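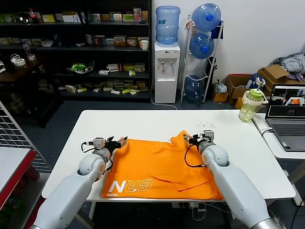 Stop your editor leaving swap files all over the project folder

Quick one, writing this up before I forget how I did it. Works in Vim 8 and up, on Linux or Mac. Windows paths are different, see the end.

By default the .swp file goes next to whatever you're editing. Fine until you open something on a shared drive, or git status fills up with junk.

First make the folders. Vim won't do it for you.

mkdir -p ~/.vim/swap ~/.vim/undo

Then in your vimrc:

set directory=~/.vim/swap//
set undodir=~/.vim/undo//
set undofile

Two slashes on the end, not one. With two it builds the swap name from the full path, so two files both called notes.txt don't clash. I missed this the first time and got the "swap file already exists" warning all morning.

Restart Vim. Open any file, then check:

:swapname

Should print something inside ~/.vim/swap. If it still shows the old place, something further down your vimrc is setting directory again. Find out what with

:verbose set directory?

and it tells you the file and usually the line too.

Old swap files stay where they were. List them before you delete anything:

find . -name "*.swp"

I had 40 in one project. Close Vim everywhere first, and if you had a crash lately do vim -r on the file before binning its swap, you might want whats in there.

Windows: use ~/vimfiles/swap// instead, and make the folder by hand in Explorer. Only tried it on one machine.

Undo files never get cleaned up by the way. I clear mine out teh odd time with

find ~/.vim/undo -type f -mtime +40 -delete

Thanks to Myrtle Quintanilla for the verbose tip.

Juniper Bellamy, Fri 14 June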